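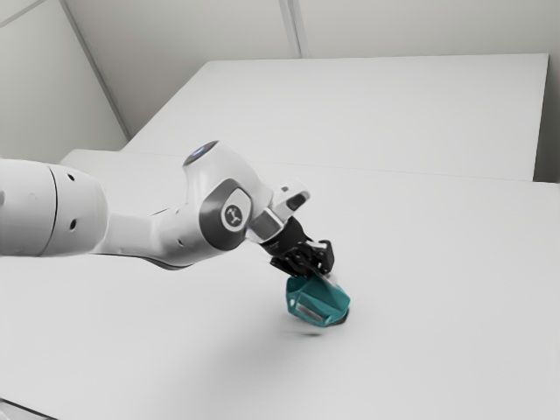

Does a grasp planner need to know what an object is before it can pick it up?
It needs the shape and a rough idea of where the weight sits. The name of the object makes no difference to the planner we describe, and the label is only used later, when a place to put the object has to be chosen.

4.2 Grasp selection and lift check in simulation

All grasps in this section were planned by Hustis and run in the Flostono simulator. Hustis takes a single depth image, fits flat patches to the visible surface and proposes pairs of contact points on patches that face away from each other. Curved surfaces are split into small patches first, which costs time but lets the same code handle every object in the set. Proposals that would put a finger through the table are dropped before scoring.

The score has 3 terms: the angle between the two contact normals, the distance from the line joining the contacts to the estimated centre of mass, and the clearance left for the hand. We set the weights by hand on the Ernen objects and did not change them afterwards. A learned score was tried early on and gave a similar ranking, but it was harder to debug when a grasp went wrong, so we left it out.

Figure 4. Simulated arm with a faceted teal object in the gripper, held just above the table.

Faceted objects such as the one in Figure 4 are awkward for the planner in a particular way. They offer plenty of flat patches, yet few of these are parallel, and a tilted facet can push the object downwards out of the fingers as they close. We therefore reject any pair whose normals differ from opposite by more than a fixed angle, even when no better pair is left. In that case the planner asks for a second view from another side.

Once the fingers have closed, the controller raises the hand by a small amount and waits. The lift check compares the pose of the object relative to the hand before and after the wait. If the pose has drifted beyond the limit, the object is lowered, the fingers open and the next grasp on the list is tried. Only a grasp that passes goes on to the transfer planner, Bang, which receives the measured pose and not the planned one. This matters for tilted objects, where the two can differ enough to spoil the placement.

We ran 3129 trials in total. Each trial was allowed 300 simulation steps for the wait, and planning took about 235 milliseconds per depth image on a desktop machine. The time was spent mostly on patch fitting. Scoring was cheap by comparison, and caching the clearance test brought no gain that we could measure. Failures of the lift check are broken down by object type in the next section, together with the trials in which no valid pair was found from either view.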